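Gasthorpe Textile Reuse Project
Progress report to the Mahasneh Fund, second period
Prepared by Fadi Atallah, project lead
March 2023

1. Purpose of this report

The report covers work under the printed furnishings strand of the grant. It sets out what has been done against the agreed work plan, where the plan has slipped, and what is proposed for the remaining months. Spending is reported separately on the Fund's own form.

2. Cataloguing

The first period ended with the donated stock sorted by fibre but not by print. That gap has been closed. The catalogue now holds 157 entries, each with a swatch reference, repeat length, width between selvedges and a note on fading. Entries are made per design, so a single entry may stand for several lengths of cloth.

Seven entries remain provisional. In each case the selvedge has been trimmed away and the repeat cannot be measured from the piece we hold. We have written to the Kudano print archive for help with four of these and await a reply.

Large florals make up the biggest group in the catalogue. They are also the hardest to reuse in small items, as a cut piece often shows only part of a petal or stem. The grading notes now carry a separate line for scale of pattern, which was missing from the original form. 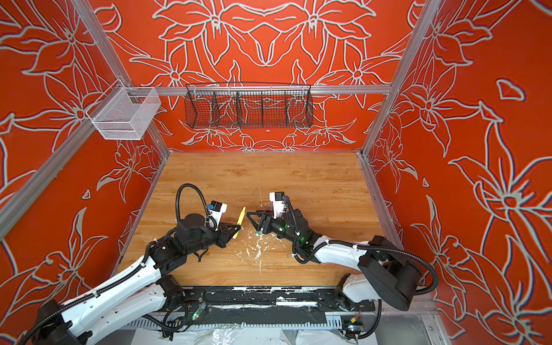

The condition grades were revised after the first hundred or so entries had been made. Grade B had become too wide and was being used for both light soiling and seam damage. It has been split into B1 and B2, and the earlier entries have been regraded. This took nine working days that were not in the plan.

3. Wash and light testing

Testing followed the method in the work plan, with one change. Samples were cut at 200 mm square where the cloth allowed; the plan gave a larger size, but this used too much of the shorter lengths. The laboratory at Dulura confirmed in writing that the smaller sample is acceptable for its readings.

Reds and oranges lost the most colour in the wash tests, chiefly on the cotton and viscose mixes. Plain cottons of the same shade held up better. Light testing is half complete. The lamp failed early in the period and the replacement was slow to arrive, so the second batch of samples went in five weeks late. We do not propose to shorten the exposure to make up the time – the results would not be comparable with the first batch.

4. Pattern layout

The layout guidance for makers is in its second draft. The first draft assumed that motifs would be centred on each piece. Makers found this wasteful on wide prints and asked for a mirrored option, in which two panels are cut from opposite sides of the repeat and joined at the middle. This uses less cloth where the design has a true mirror line and more where it does not. The draft now gives a simple check for telling the two apart.

Matching at corners remains unresolved. The guidance recommends a plain return of at least 40 mm between patterned faces, but two of the makers consulted prefer to let the print run on without a break. Both methods will be described in the final version. 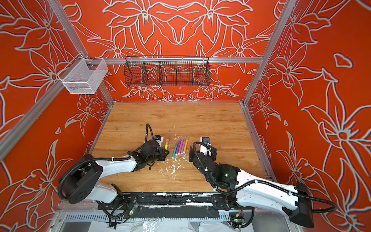

Large floral print, mirrored about the centre of the back panels.

5. Distribution

Of the cloth graded A or B1, 400 metres has been released to makers under the loan agreement. Returns of offcuts have been lower than forecast. The agreement asks for all pieces above a stated size to be sent back, and several makers had read this as applying to whole widths only. The wording has been corrected and reissued.

6. Risks and changes

The main risk is storage. The lease on the Gasthorpe unit ends in June and the landlord has offered a renewal at a higher rent. A second unit has been viewed, but it has no goods lift and the floor loading is not known. A decision is needed before the light testing ends, as the lamp cabinet must be drained and levelled again after any move.

One change to the budget is requested: the transfer of unspent travel money to laboratory fees, to cover a repeat of the wash tests on the red cottons. The total grant would be unaffected.

7. Next period

Work will centre on the remaining light tests and the final layout guidance. The provisional catalogue entries will be closed whether or not the archive replies, with the repeat marked as unknown where necessary. The draft guidance can be sent to the Fund on request.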